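Bondach: grasp outcome records for block picking in a fixed bin

Version note, 2021-06-21. Replaces the November release. Records from the earlier release keep their identifiers.

Summary

Bondach is a set of grasp attempts made by an industrial arm on small rectangular blocks in a grey metal bin. It was built to test one claim: that a grasp policy trained on outcome labels alone, with no pose labels for the blocks, can reach useful accuracy when the bin and camera stay fixed. The method is called Sustus and is kept in a separate repository. This card covers the data only.

Contents

The release holds 1159 attempts. Of these, 660 are marked as training, 300 as test, and the rest as validation. The split is by session, so no block layout appears in more than one part.

Each attempt is one folder with:

- a colour still taken before descent
- a colour still taken with the gripper at its lowest point
- joint positions and commanded velocities, as a CSV file
- gripper finger opening, same clock as the joints
- a one-line outcome file

Outcome is one of held, slipped, empty or aborted. Held means the block was still between the fingers after the lift and a sideways move of the wrist. Aborted covers protective stops and operator stops, which are not told apart in this version.

Collection

Attempts were recorded at the Zadbridge cell. Block layouts were reset by hand after every 20 attempts, or sooner if a block came to rest where the fingers could not enter. The operator tipped the blocks in from a tray and did not straighten them. Target points were drawn by the current policy in two thirds of sessions and at random over the bin floor in the others. The file policy.txt in each session folder says which.

The bin was clamped and not moved within a session. Between sessions it was lifted out for cleaning and put back against stops. Sessions recorded after a refit carry a new extrinsics file, and the older file must not be used with them.

Outcome labels were assigned from finger opening first, then checked against the stills by Vilja Peltonen. Where the two disagreed, the still was taken as correct and the folder has a flag named override.

Known limits

Results should not be read as general bin picking. One bin, one gripper and one family of blocks were used. Colour is not balanced across sessions, and a model can learn a preference for red that has nothing to do with graspability. The Pesonen baseline does this. Converting the stills to greyscale removes most of the effect and is the setting we report.

The arm hides part of the bin in the low-point stills. The extent depends on where the target lies, and blocks near the side walls are also hidden at times by cables. The occlusion mask supplied with each session is drawn for the home pose and is not valid at the low point.
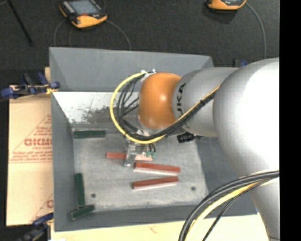
Sointu Tuominen writes that the low-point stills should be left out of training altogether, as the position of the wrist gives away the chosen target and a network will read it from there. We agree for policies that predict the target. For the outcome classifier the target is already an input, so nothing leaks, and both stills are used. The loader option before_only=true gives the stricter setting.

Loading

Run the checksum script before first use. Paths in the index are relative to the release root. Joint angles are in radians, finger opening in millimetres, and times in seconds from the start of the attempt.

Missing values are left blank. Some early sessions have no finger opening for aborted attempts, and the loader skips these unless told otherwise.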